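Prambridge Simulation Services - Support Desk
Ticket 2217
Product: Zoltumero scene runner, gripper comparison module
Category: Camera configuration / gripper evaluation
Priority: Normal
Status: Resolved, follow-up open

Summary
The customer is comparing two gripper models, Flunomwood A and Flunomwood B, on a simulated Franka arm. Scores for gripper A were consistently lower than scores for gripper B on the same object set. The customer asked whether the difference was caused by the gripper model or by the camera setup.

Initial report
The customer ran 13 trials with each gripper. Gripper A was scored as a failed approach in 11 trials and gripper B in 2. The arm controller reported no joint limit or collision errors in either set. The customer had already reinstalled the module and cleared the local cache, with no change.

Support response, 9:40 a.m.
Please confirm that both sets used the same camera preset, and attach one render from each of the two camera positions now in use. Renders should be exported at full size with overlays turned off.

Customer reply, 11:15 a.m.
The preset name is the same in both configuration files. Renders are attached, first the close position and then the wide position.

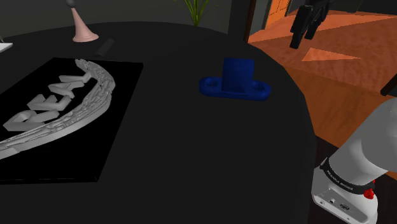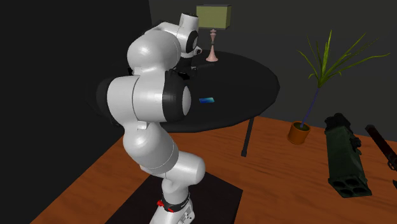
Support response, 1:30 p.m.
The approach scorer requires a clear view of both fingertips against the table surface. In the wide position, the gripper is dark against a dark tabletop, and the arm itself hides much of the left half of the table. In the close position, the fingers are easy to make out, but the gripper is over the floor, past the edge of the table, and the render cannot be used to judge an approach. The following steps are requested.

1. Open the scene file and change the tabletop to the light gray material.
2. Move the wide camera to the right until the elbow no longer covers the left half of the table.
3. Check the preset checksum in both configuration files. The name alone is not sufficient.
4. Repeat both sets with the same random seed.

Customer reply, 4:05 p.m.
The checksums did not match. The file for gripper A pointed to an older copy of the preset, saved under the Zúñiga profile. This has been corrected and both sets have been repeated. Gripper A now shows 2 failed approaches, the same as gripper B.

Resolution
Cause: outdated camera preset in one configuration file. No fault was found in either gripper model or in the arm controller. Earlier scores for gripper A should be discarded - they are not comparable with the new results.

Follow-up
A request has been entered for Zoltumero to display a warning when two presets share a name but differ in content. The ticket will remain linked to that request.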